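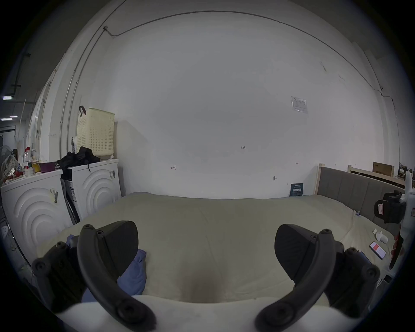 Last updated: May 13, 2023

Training diary, Kiltberg block
Posted by Santeri Aaltonen
Filed under: Rowing / Erg

Rest day on the plan, 18 km steady on the erg in practice. Rate held at 18, split drifted up by a second in the last third. Heart rate flat until then. I put the drift down to heat in the shed; the door was shut and the fan is still at Trenau with the other trailer gear.

Drag factor was set lower than in March. The monitor gave 118 on the first check and 117 at the end, so the damper was not the cause. Chain oiled beforehand. Seat rollers wiped. The left footplate strap slips under load and needs a new buckle.

Yesterday on the water: pair with Hämäläinen, two pieces of 2,000 m and then 500 m at race rate. Crosswind from the left for the whole of the second piece. We steered wide of the line twice, both times after the bridge, and both times I was pulling harder than he was through the middle of the drive. He is later at the catch than I am by a small amount. It shows in the puddles, which were uneven on his side until we dropped the rate. The short piece was better. Rate went up without the boat checking, and the finish was clean for the last twenty strokes.

Rigging change after that. Span brought in by 1 cm, inboard left alone at bow and stroke. The oars are at 290 overall, one notch longer than Coach wanted for a headwind. I want one more outing before shortening them. Pitch measured at four degrees on both pins.

Total for the season is now 2,138 km, water and erg combined. The spreadsheet had the Gronero camp entered twice, so the figure I wrote down last week was too high. Corrected on all sheets.

Body: lower back stiff on the right for the first ten minutes, then fine. Blister on the left ring finger has closed. Weight unchanged. Slept seven hours, up once.

Tomorrow: pair again, early, technical work only, half slide and square blades down to the weir and back. New buckle if the shop had one in the order. Ask Hämäläinen for his stretcher settings before we push off.

2 comments | 5 shares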